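March 22, 2020 – dye notebook, black overdye

Picked up the black batch again after leaving it since February. Recipe is the same as last time: fiber-reactive black, soda ash fixer, salt at 70 g per liter. The Trivora powder is nearly gone, so the last 10 swatches were done with the Damon one.
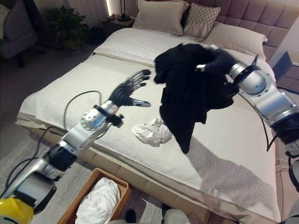
Weighed the dry goods before soaking, 336 g total. Bath went in at 40 C and I stirred by hand for the first half hour. Jytte Brynjólfsdóttir thinks the fixer goes in too early and causes the blotching on the heavier knits. She may be right. I held it back to the 30 minute mark on half the swatches.

Rinse notes: cold until the water ran pale, then hot, then cold again. The Damon swatches took 3 more rinses than the Trivora ones and still left gray on a paper towel.

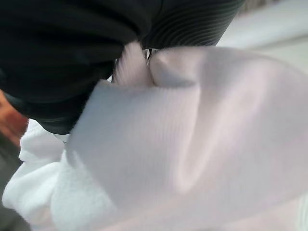
Crocking test with dry white cotton, ten strokes each. Trivora passes. Damon is marginal dry and fails damp. Late fixer looks more even on jersey, no difference on twill. I want to see both in daylight before I write that down as a result.

The Jafarzadeh shade card is missing its two darkest chips. Compared against the old Clernosside sample instead, which leans green, so my notes on "warm" and "cool" from today are only good relative to that.

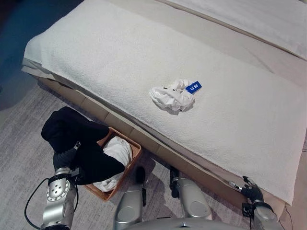 To do:

- order soda ash, the tub is down to lumps
- repeat Damon with a longer hot soak
- label the jersey swatches before they get mixed up
- ask Jytte for her fixer timings

pH strips are out of date – new ones are in the second drawer.

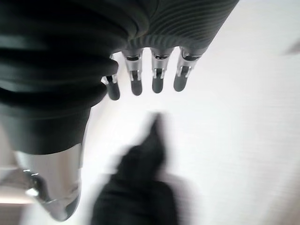
*Dark gray ribbing, close up.*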